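Talking towels with Reshma Makhubela

By Pravesh Coetzee
February 5, 2022

The first thing Reshma Makhubela did when I got to her door was take my scarf off me, rub a corner of it between finger and thumb, and tell me I'd been tumble drying it. I had. I'd been in the building for less than a minute.

Reshma runs Narkis, a small household linen business over a bicycle shop in Nostport, up a flight of stairs so narrow that I had to carry my rucksack in front of me like a tray of drinks. She sells tea towels, hand towels, face cloths, a bath mat she's a bit rude about, and (new this winter) a simple wooden drying set for small kitchens. I'd been using one of her tea towels for the best part of a year and had got slightly evangelical about it, so when she wrote back to say yes, come over, bring questions, I was thrilled.

She'd made ginger tea and put out shortbread on a plate with a folded cloth under it. The cloth, of course, was what we talked about first.

"That's one of the old ones, from before I changed mills," she said. "Feel how flat it's gone. It dries a glass beautifully. It's useless for hands now."

I hadn't thought of those as separate jobs, and I said so, and she put her cup down.

"Completely separate! A glass wants something flat that won't shed. Your hands want loops. The loops are what hold the water, they're standing up like grass, and when people say a towel's gone hard what they mean is that the grass has been squashed down and stuck together, usually with fabric softener. They put more softener in to fix it. I could weep."

So softener's out. I asked what she uses instead and the answer was nothing, most of the time, and a bit of white vinegar when the water's been especially hard. She washes her own towels at sixty, hangs them straight away, and gives each one a proper snap before it goes up. She stood up to show me the snap. It's like cracking a whip, both hands at one end, and it made a noise that stopped somebody's conversation in the bike shop downstairs.

"My mother does that with every single thing, she does it with socks," she said. "She's 70 and you can hear her doing it from the road."

Her mother taught school and wasn't in the trade. Reshma wasn't either, to begin with. She worked in the office of a furniture firm called Cleltis, doing returns, and she says returns is the best training anybody could have for making things, as you spend all day reading letters from people who are cross. She still has a soft spot for a good complaint. She keeps the ones she gets now in a box file, and she got it down to read me a few. One man had written two sides about a hanging loop that came off in his hand.

"And he was right," she said. "I'd had them stitched on at one side of the seam and they needed to go through both. I sent him a new one and changed all the rest. He writes every Christmas."

The loops are a whole subject. There's a school of thought that a kitchen towel should have one at the corner and another school that wants it in the middle of the long edge, and Reshma has been on both sides. Middle of the edge looks tidier on a hook. Corner gives you a longer hang, the whole cloth drops into a point and the air gets round it. She sells them with corner loops now and a few customers have told her it looks scruffy. "It does look scruffy. It's a towel."

I asked about the colours, which are what made me buy one in the first place. There aren't many. There's a rust, a grey, an oatmeal that sells better than everything else put together, and the blue. The blue is her favourite and you can tell. On the dyer's card it's just 1402, and she's never given it a proper name, so that's what regulars call it too. People email asking when they'll have more fourteen-oh-two in.

"I tried naming them. I had a whole evening with a notebook. Everything I wrote down sounded like a paint tin or a racehorse, so I left the number on it."

It took 16 dips, she told me, before the dyer got a blue that she liked in daylight and still liked under a kitchen strip light. She's got the rejects in a drawer. I went through them on the floor while she answered the phone, and I'd have taken any of them home, though I did start to see it after a while. One goes purple if you turn your back on the window. Another looked lovely on its own and then miserable next to anything white.

White matters, because of enamel. Reshma has a thing about trays. She thinks every sink should have a shallow one beside it, and that if you've got a shallow tray you can get rid of most of what's cluttering the draining board: the soggy mat, the sponge holder with suckers, the little dish for the scrubbing brush. You put the tray down, you rest something across it, and whatever's on top drips where you want it to.

"I grew up in a kitchen with no draining board at all. We had a baking tray and two wooden spoons laid over it. Cups went upside down on the spoons. When I got my first flat with a proper metal drainer I thought I was a queen, and I hated it within four weeks. You can't clean them! You can't get into the corners. I went back to the baking tray."

The spoons are where the drying set came from. It's called Shezi, after the street she was living in at the time, and I'd expected something cleverer, I'll admit. It's a tray and some rods. You can lay the rods over the tray for cups or prop them for cloths, or you can ignore the whole idea and keep your bread on it, as one of her neighbours does.

She spent longer on the rods than on anything else. Too smooth and the cups skate about. Too rough and they catch the loops on a towel and pull threads, and a pulled thread in a terry cloth runs like a ladder in a pair of tights. She tried beech, she tried bamboo (it split at the ends), she tried leaving them unfinished and found that they went grey in a fortnight in her own kitchen, which gets no sun. Now they have a thin coat of oil and a card in the box telling you to do it again when they look thirsty.

"People do ring up and ask how thirsty," she said. "I tell them they'll know."

By this time we'd moved through to the back room, as she wanted to show me how she looks at a new cloth before she decides whether to order it. Her rule is that you never judge a towel folded. Anything looks good folded. Shops fold them because it makes them look fat, and then you get it home and open it up and there's nothing there. She wants to see it dangling. 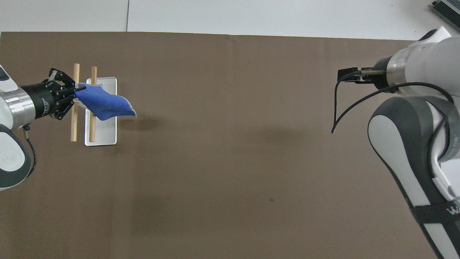 A towel's weight is the thing she's always trying to explain to customers, and the figures on the label don't help much, she says, as a densely woven cloth and a fluffy one can weigh the same and behave like different animals. So she'd sooner look at how it falls. Hold it by a corner and let the rest go where it likes. The blue one over the white tray sags in a soft, heavy way, with the fuzz still showing all over it, and that was what she had me look at, the sag. A stiff cloth would jut out like a bit of card. A thin one would drop straight down and look sorry for itself. She likes to do it over brown, too, never over white alone, on the grounds that brown is closer to most people's worktops and doesn't flatter anything. And the pale rods look nice against it, I thought, though I didn't say so at the time because she'd moved on to hems.

Hems! I had no idea. She can talk about hems for as long as you've got. The short version is that a hem shrinks at its own speed, and if the thread is a different fibre from the cloth then after a few washes you get that wavy, frilled edge that makes an otherwise decent towel look as though it's been chewed. Cotton thread on cotton cloth, she says, and wash the fabric before you cut it. It costs her more and it makes the first batch of every year late.

"I used to apologise for that. I had a whole paragraph on the order form about how sorry I was. Then a customer rang to say she'd put the paragraph on her fridge because it had made her laugh, and I thought, right, that's coming off."

I asked what she'd tell someone with a cupboard full of tired towels and no money to replace them, and she got quite stern with me about the word replace. Most of them can be brought back. Wash them hot with no powder at all, just to see what comes out (froth, in my case, I've since tried it, and a horrifying amount). Then once more with the vinegar. Snap, hang, leave alone. Anything that's still hard after that gets cut up for floors and she's got no sentiment about it whatsoever. Face cloths turn into shoe cloths. The oatmeal ones end up under plant pots. She showed me a very old hand towel that had been a hand towel, a dog towel, half a dog towel and was now tied round a pipe.

There is one towel she won't cut up. It's striped, it came from her grandmother's house, and it's terrible, she says, it never dried anything, it just pushed the water round. She uses it to cover rising dough. I asked to see it and it was covering dough, so I saw it, and she lifted the corner for me and we both had a look underneath.

Before I went I asked what's next for Narkis, expecting her to say a new colour. She's thinking of dropping the bath mat. It's a nuisance to sew, it's too thick for her machine and it takes up a whole shelf. The trouble is that the people who buy it love it and send her pictures of it. She has been going to drop it since last February.

"Don't put that in," she said, and then, "No, do. Maybe somebody will write and talk me out of it."

She gave me my scarf back at the top of the stairs, along with the last piece of shortbread wrapped in one of the purple rejects. I've hung the reject by its corner next to the cooker. It does go purple if you turn your back on the window, and I've got very fond of it.

Narkis is open to visitors on weekday mornings. Ring the bell on the left, as the other one is for bicycles.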